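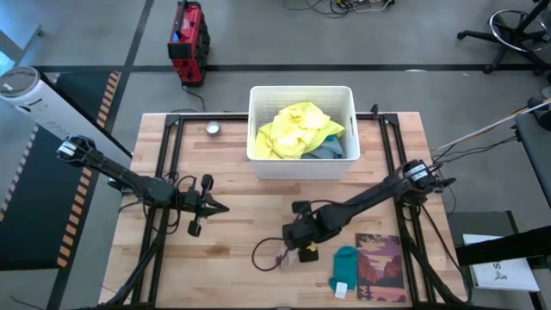 Flimimance laundry set – README

Flimimance is a small software package for planning and checking two-arm laundry work, together with the recordings we use to test it. The task is simple to say: clothes and a plastic basket are on a wooden table, and two arms sort the clothes and move them. This file explains what is in the package, how to run it, and what does not work yet.

Contents

recordings/ – 156 episodes, one folder for each
planner/ – Utance, the grasp and arm planner
labels/ – cloth masks and grasp points, made by hand
tools/ – Girkico, the viewer, and the time alignment script

Cameras and timing

Each episode has 3 video streams and the joint states of both arms. The streams do not start at exactly the same moment. Please run the alignment script before you compare them, otherwise the gripper position and the image will disagree when the arms move fast. The script writes a new file and does not change the original. 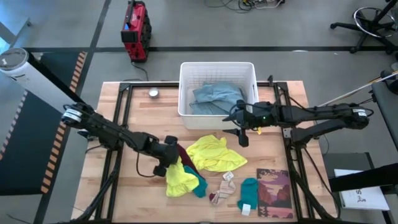
Episode view from the fixed camera: both arms over the table, with the basket behind the yellow shirt.

Labels

A mask belongs to one garment, also when the garment is partly under another one. In this case the mask covers only the visible part. Two cloths of almost the same color and touching each other are difficult to separate, and in 16 episodes we left them as one mask with the flag "merged". You can remove these episodes with the option skip_merged.

Objects which are not laundry, like the tin and the book, have the label "other". The planner must keep away from them, so please do not delete this class in training.

How the planner works

Utance takes the masks and proposes grasp points for each arm. Then it checks if the two paths come too close to each other. If they do, one arm waits. The waiting rule is very simple: the arm with the shorter path goes first. Ayana Sisay wrote this part and she is working on a better rule in the branch Endale. 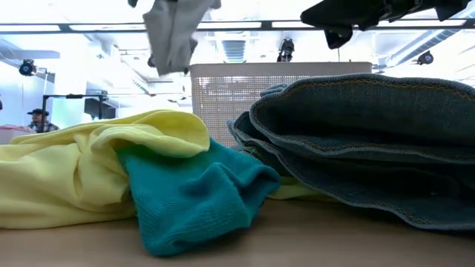 Thick folded cloth is still the weak point of the grasp proposals. The height estimate takes the top layer as the complete garment, and the proposed grasp is then too shallow. Setting grasp_depth to 2 helps with denim, but for thin knit it is too much and the fingers may press on the table. We keep the default at 1 for this reason.

Known problems

Girkico uses a lot of memory if you open all streams of a long episode together.
The basket is treated as a solid box, so grasps inside it need the option open_top.
The February labels use an older name for the class "sock". The loader accepts both names.

Changes to the labels should come in a separate pull request – not together with code.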